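The Cult of the One Good Mug

Somewhere between the sourdough years and the present, the mug stopped being a thing you drank tea from and became a statement about how you live. The advice now, repeated in newsletters and on shop cards, is to own one. Clear the cupboard, keep the single vessel that "speaks to you", and put it on a bare table where it can go on speaking.

I have my doubts. I have been through the Trunlow autumn catalogue, which gives 15 pages to mugs and one to plates, and I still can't see what a person is meant to do when a friend comes round. Wash up between sips, perhaps.

The colours have a lot to do with it. Pale green is everywhere this year, inside and out, usually with a dab of something warmer low down so that you know a designer has been involved. Jestar calls its version "quiet meadow" and charges a fair bit more for it than for the plain white one, which is the same shape and holds the same amount of tea.
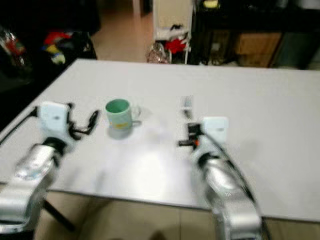 Then there is the matter of the handle. Wuvis, a small pottery with a large mailing list, claims its handle went through 7 trial shapes before anyone was happy. I borrowed one for a month. It was a handle. Two fingers went through it comfortably, a third didn't, and by the second week I'd gone back to the chipped thing I got free with an Easter egg.

I'll give the one-mug people this much: most of us do own too many. My own shelf had mugs from jobs I'd left and a half-marathon I didn't finish. I took a box of them to the charity shop in July and the woman at the till looked at it the way you'd look at a wet dog. They had a whole bay of mugs already, at 5 for a pound.

So where do all the unwanted ones go? The decluttering guides are vague on this. Jalali, which sells storage as well as crockery, suggests a "rotation box" under the bed, and will happily sell you the box. I make that one more object than you started with.

A plain table with one mug on it does look lovely, I admit. It looks lovely until the post arrives, and somebody puts down their keys, and the bread comes out. Most of the mess in these tidy homes has simply been moved to the far side of the room. Mine lives on top of the fridge.

Keep four mugs, or six if people like you. Buy the green one if you want it, and put it in the dishwasher with the rest.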